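**Ticket:** Album page for Petulthorpe release shows wrong track order and old bio
**Opened:** Mar 20, 2019
**Status:** Closed, one item carried over
**Affects:** label site, press area, streaming preview player

**Reported problem**

The album page for the new Trurero record went live this morning with the tracks in the wrong order. The press page has the right order. The preview player has a third order that matches neither. The artist bio on the album page is the old one from the Candham EP and still says the band is a duo.

Expected: the same track list in all three places, with "Furukawa" as track 4 and the short interlude as track 8.

Seen: "Furukawa" plays first in the player and is listed last on the album page. The interlude is missing from the album page.

**First checks**

- Cleared the site cache. No change.
- Opened the page in a private window and on a phone. Same result on both.
- Compared the page with the delivery sheet from mastering. The sheet is correct and matches the press page.
- Checked the audio files. All are there and all play through to the end.

So the audio is fine and the fault is in the page data.

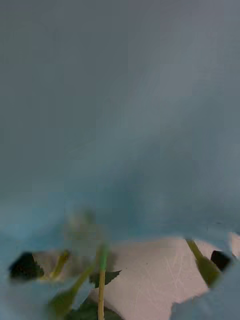 The album page takes its order from the file names. The player takes its order from the upload time. The press page is typed in by hand, and that explains why it was the only one that came out right. The field for track number exists in the release form but was left blank on every song.

**Fix, part one**

Filled in the track number on each song and saved the release. The album page picked up the new order at once. The player did not.

The interlude was still missing. Its type was set to "bonus," and the album page hides bonus items until the release has a bonus section. Changed the type to "standard" and it showed up as track 8.

**Fix, part two**

The player keeps its own copy of the list. Rebuilding the copy from the admin menu failed twice with "job timed out." Error 23 in the log means the job was waiting on a lock. The lock belonged to a pre-save mailing that had been scheduled for the same release and was still marked as running. Stopped the mailing, ran the rebuild again, and the player came back in the right order.
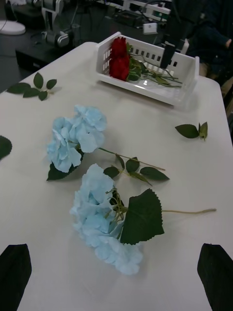

*Blue hydrangeas on the table, red roses in the basket.*

The mailing was restarted after the rebuild. Anyone checking the send report will see two entries for it. The first stopped before any mail went out – the sent total on it is zero – so there are no double sends to worry about.

**Bio**

The new bio was in the system but saved as a draft under the artist page. The album page only shows published text, so it fell back to the Candham one. Published the draft and checked that the line about the duo is gone. Also removed the old tour paragraph, which listed dates that have passed. 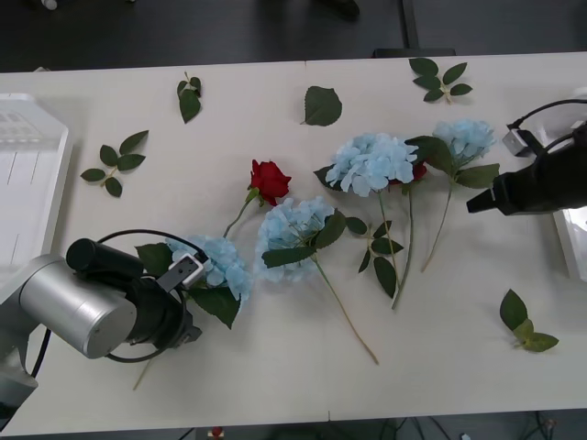 The short bio used in the press download is a separate file and has not been changed. It needs a new version from the label before we can swap it.

**Retest**

- Album page: order correct, interlude shown
- Player: order correct on desktop and phone
- Press page: unchanged, still correct
- Bio on album page: new text
- Bio in press download: still old, see below

**Carried over**

1. Press download bio. Waiting on the label for text.
2. Make the track number a required field in the release form. Moved to the June update, as the form is shared with the Petulthorpe back catalog and the older releases need numbers filled in first.

Until the form is changed, please enter track numbers by hand before setting a release live, and check the player as well as the page. If a rebuild times out, look for a running mailing on the same release before opening a new ticket.

Closing this one. Item 1 can be added here as a reply when the text arrives.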